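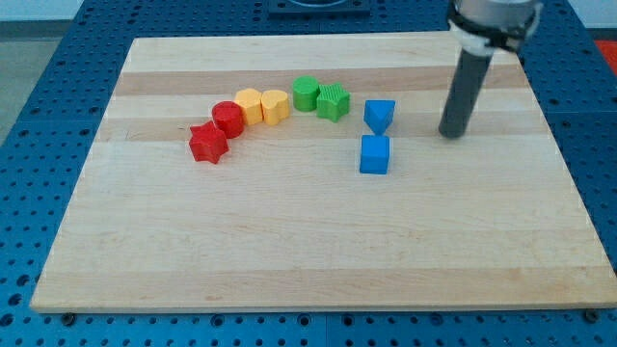
Eight small blocks in a row on a maple board.

Home Stories Archive About
Filed under: Short Fiction, Family

Tooth Money

Nermin found the note on the kitchen counter when she got in from work. It was in pencil and addressed to the tooth fairy.

"She wants 100 dollars," Jolán said from the stove. "I told her the rate is two."

"What did she say?"

"That Kai-wen got five."

Nermin read it again. Their daughter had crossed out 69 and gone up.

"Where's the tooth?"

Jolán turned down the burner. "She swallowed it at lunch. That's the other thing — she wants to know if it still counts."

Upstairs a door opened. "I can hear you," the girl called. "I'll take 20."

Nermin got a pen from the drawer and wrote "four" at the bottom of the note. She carried it up and slid it under the door. After a minute it came back out with a check mark on it.

Get new stories by email. Enter your address to subscribe. You can unsubscribe at any time.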